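From the Garden Gate
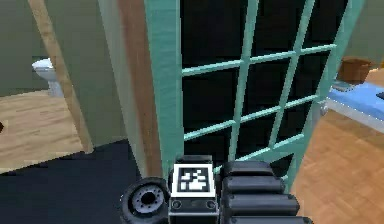
Teal-green lattice panel

Well, friends, it has been a long gray spring in Flinley, but the sweet peas are finally up and I could not be happier! Keisha Greenberg started hers in toilet paper tubes back in the winter (she saves them all year, bless her) and she has eight trays to share, so please bring a box and take some home.

Climbers are on everybody's mind just now. Mirela Pimentel has promised to show us how she ties in her clematis with old stockings, which is kinder to the stems than wire, and she'll bring her lemon cake too if the oven behaves. Come by on Saturday, April 25, 2026, any time after 9. Park on the Jikudcombe side if you can, as the lower lot is still pretty muddy.

Seed orders for June need to get to Jarosław by then. He still has two packets of runner beans with no name on them, if they're yours.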